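How Plastic Surgery Clinics Present Prices Online
Student project report, Health Communication

Our group looked at what clinic websites tell people about the cost of cosmetic surgery before they book a visit. We worked on it for one term and split the reading between us.

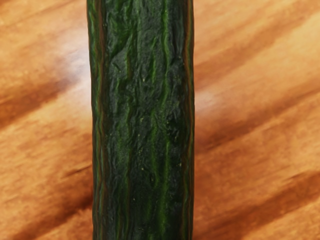
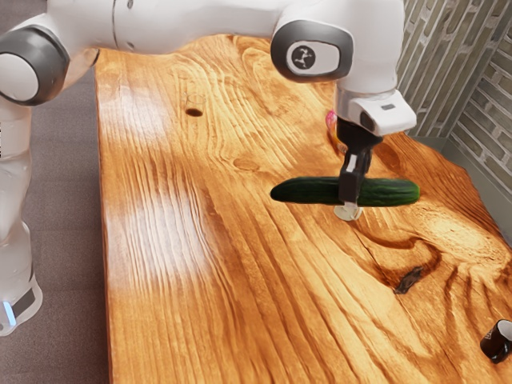
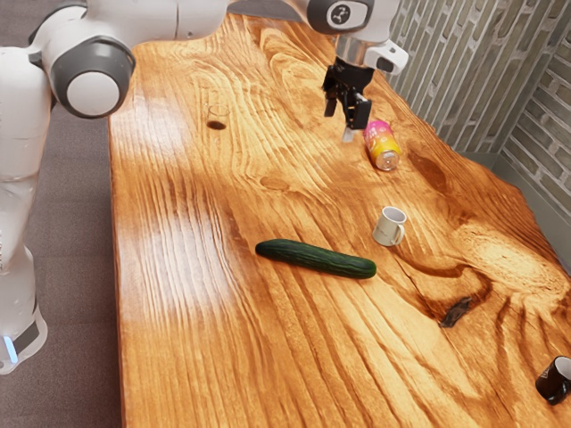 Marnimon, May

Background

Most people who think about having a nose or eyelid procedure start with a web search. They want to know what it costs, how long they will be off work and what can go wrong. Health insurance usually doesn't pay for surgery done only for looks, so price matters a lot to these readers. We wanted to see how easy it is to find.

What we did

We collected 909 pages from clinic sites and directories. Pages in other languages, duplicates and pages that only sold skin creams were removed, which left 400. Each page was read by two group members, who filled in the same form. Where they disagreed, a third member read the page and decided.

The form asked whether the page gave a price, whether the price was a single figure or a range, and whether it said what was included. A second part covered risks and recovery time. We also noted how far down the page the price was.

Results

Only 53 of the 400 pages gave any price. The rest asked the reader to call, fill out a form or come in for a consultation. Where a price was given, it was often the surgeon's fee alone. Anesthesia, the operating room and follow-up visits were left out or put in small type at the bottom.

The Zudel directory was the easiest to use. It lists fees by procedure and has a separate line for anesthesia. Fakaro, a chain of clinics, gives a "starting from" price of $2,341 for eyelid surgery on its main page – the list of what that covers is two clicks away.

Risks were treated differently from price. Many pages had a section on them, but the wording was general and the same paragraph was used for several procedures. Recovery time was usually given as days until returning to work. Swelling that lasts longer was mentioned less often.

Problems with the method

The first version of the form had no box for financing offers. We added one after the first week and had to reread the early pages. Some sites changed while we were working, and the Chow site was down for several days, so we used copies we had saved earlier. We didn't contact any clinic, so we can't say whether the prices online match what patients are charged.

Next steps

A later group could call the clinics that gave no price and record what they are told over the phone. The form and the page list are in the course folder – please use the second version of the form.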